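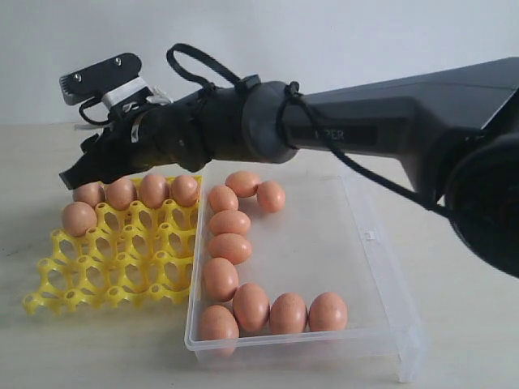 Egg-sorting arm takes shape at Flarstead shared workshop

26 December 2020

Members of the Flarstead shared workshop spent the holiday week teaching a robotic arm to handle eggs, and they want it doing a full tray without help by May.

The build goes by the name Plillano. It was started by Léonie Masson, who keeps hens on the Cluramdale road and was tired of boxing eggs by hand before work. Darren Stockdale does the wiring and mounts. Jade Sowerby writes the software, mostly at night.

The job sounds small. Move eggs between a yellow plastic egg tray and a clear container, don't crack any, don't stop halfway. Brown hen eggs for now, real ones. Wooden eggs were tried first and dropped pretty quick – too heavy, too even, the grip settings were useless once a real shell went in.

"You get one size right and the next one is a bit longer and you're back where you started," Masson said.

Numbers so far, from the log Sowerby keeps on the workshop computer: 461 attempted picks since the current fingers went on, 281 of them clean. A clean pick means the egg is lifted, moved and set down with no drop, no bump and no hand on the stop button. The rest were mostly misses, where the gripper closed beside the egg or nudged it over. Breakages are not logged seperately. Stockdale said they should be.

The gripper has angular black fingers, and the tape on the bracket is staying put until the new part is cut. Cable runs along the outside of the arm, zip tied, with slack left at the wrist so it can turn. An earlier routing was too tight and pulled a connector out mid-run. Took an evening to find that one.

Setting down is harder than picking up, according to Sowerby. The tray cups hold an egg more or less where you put it. The container has a flat floor and the eggs can roll, so the program works along the side and the front, where there is a wall or a neighbor to lean on. Anything released out in the middle tends to wander off.

Money spent to date is $2,655, most of it on the arm, bought secondhand. Masson paid the larger share, the rest came from workshop funds after a vote in the fall. Marjorie Mellor voted against and has since asked for a turn at the controls. She got it Wednesday.

Still to do: a softer pad for the fingertips, a proper bracket, and some way of spotting an egg that is lying on its side. Kátia Bezerra, who joined over the summer, is working on the last one and hopes to have a first version to test in a couple weeks. Washing and candling the eggs is not part of the plan, Masson does both at home and says she will keep on doing it.

The workshop's other long project, the Lightfoot cart, is on hold untill the bench is free again.

Plillano runs on the back bench most evenings. Visitors can watch if they call ahead – two at a time, masks on, and please don't lean on the table, it throws off the positions. Next open evening is after New Year, date to be posted on the door.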